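Vy Bạch
11th June

Bathroom floors and marble. Long thread, mostly on sealing, because the same question keeps arriving in my inbox.

1/ Marble is calcium carbonate. Acid dissolves it. Vinegar, lemon juice and most limescale removers leave a dull mark called an etch. An etch is damage to the surface. A stain is something that has soaked in. They need different repairs.

2/ Sealer slows down staining. It does nothing for etching. A lot of shop labels blur this.

3/ Water test before you buy anything. Put a teaspoon of water on a clean, dry tile and leave it for 6 minutes. If the stone darkens, it is taking in water and can be sealed. If it stays the same colour, leave it alone and test again in August.
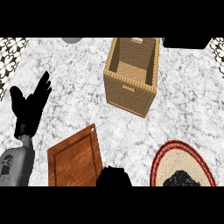

Vy Bạch · stone and tile · replies open

4/ White marble with soft grey veining hides etches well under flat ceiling light. Check it with a torch held low, almost level with the floor. Dull patches show up at once.

5/ Baskets and mats: lift them when you mop. Damp trapped under natural fibre can leave a brown mark, and that one is a stain, so it needs a poultice. Polishing won't shift it.

6/ Poultice: bicarbonate of soda and water, mixed to the thickness of yoghurt. Cover with cling film, tape the edges, leave overnight, then take the film off and let it dry out fully. Repeat if the mark is paler but still there.

7/ Kvido Procházka asked about heated floors. Switch the heating off the day before sealing. Warm stone flashes off the solvent and you get streaks.

8/ Coverage. My last job was the Skorholm flat, 54 tiles, honed finish. Two thin coats, wiped back after each. Thick coats go tacky and pick up hair.

9/ Daily cleaning is a pH-neutral soap and a well-wrung mop. Annick Bailly uses plain warm water most days and her floor is in better shape than mine.

10/ Grout is a separate subject. Thread on that when I've finished the Rodia samples.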